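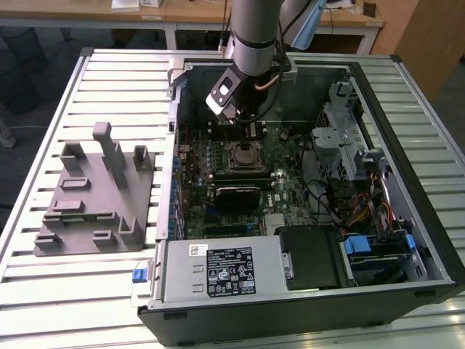 How long should a sourdough starter sit out before it goes back in the fridge?

An hour or two after feeding is plenty if your kitchen is warm, and closer to three if it's chilly. You want to see a few bubbles along the side of the jar, then in it goes.

Home | List archive | Threads | Search | Log in

Re: [breadlist] Gummy middle, nice crust?

Hi Rocío, hi all,

I've been meaning to answer this since Friday, and then my own loaf came out flat as a dinner plate and I sulked for a bit. Anyway!

Rocío Lorente wrote:
> I'm on my fourth loaf now and every one of them looks great on the
> outside and is sticky in the middle. I bake at 450 with the lid on,
> then 15 minutes with it off. The starter is the one I got from the
> Cifuentes bakery in April. Is it the flour? I switched to the Moltar
> whole wheat and it seems to drink water like crazy. My husband says
> we should just toast it and stop complaining.

I don't think it's the flour, or not mostly. Whole wheat does take more water, so if anything your dough would be stiffer than before unless you added a lot to make up for it (did you?). My bet is that the dough was short on time before it went in the oven. When mine is underproofed I get exactly what you're describing — big tunnels near the top and a dense sticky band at the bottom. If you still have a slice, look for that band.

What I'd try, before you go buying different flour: mix the dough the same way, but put a little piece of it in a straight-sided glass with a rubber band at the starting level. Don't go by the clock at all. I used to follow a recipe that said four hours on the counter, and in my kitchen in winter it needed more like seven! Once the piece in the glass is up by a bit more than half, shape the loaf.

The other thing is when you cut it. I know, I know, everyone says wait, and it smells so good. But I cut one after 33 minutes last month and it was pure glue, and the other loaf from the same batch was fine the next morning. If you have a probe thermometer, I take mine out at 208 or so in the center. I have the cheap Cliro one and it works okay, although the battery door is held on with tape these days.

Suqin Qian posted a while back about leaving the loaf in the turned-off oven with the door cracked for 11 minutes. I've done that a few times and I like what it does for the crust, but I couldn't tell you it changed the middle. Suqin, are you still doing that? And did you ever get the rye one to hold together?

Oh, and toasting it is a perfectly good plan in the meantime. Gummy bread makes great croutons too (low oven, lots of olive oil, stir them once).

Let us know how number five goes. I'm trying the Sikunard rye blend this weekend if I can get the bag open without flour all over the dog again.

134 views | 6 replies | Share

Recent threads
Dutch oven lid handle came loose
Rye that won't hold together
Swapping starters by mail
Cold kitchen, slow dough
What do you do with discard?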